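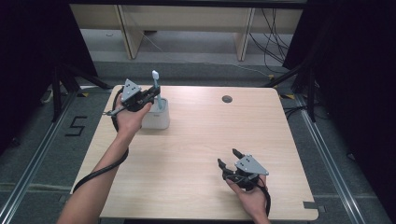 Fig. 1. Two hand-held grippers over the table.

Skelevham Cargo Trike: Final Report
Sarmīte Pētersons and Güven Dağdelen, 16/06/2022

1. Aim
We set out to convert a pedal cargo trike to electric drive, carrying 88 kg of load up the Esgate hill without the rider getting off to push. The budget was 600 euros. Our first parts list came to well over that, and it left out the brakes.

2. Drive
We compared a mid-drive motor with a pair of rear hub motors. The mid-drive climbs better on paper. The hubs were what we could afford, so section 2 of our proposal was rewritten to admire them. Each has its own Canpolat controller, and a small board splits the throttle signal between the two.

3. Problems
In the first May test the trike turned left whenever it was asked to go straight. We spent 10 days on the software before Güven swapped the motor cables and it turned right. The fault was a worn throttle connector on one side. The replacement cost less than our bus fare to fetch it.

4. Results
The loaded trike climbed the hill in 200 seconds. Unloaded it was slightly slower, a result we repeated and still can't explain. The Prokico battery went back on charge with a third left.

5. Further work
Regenerative braking. A horn.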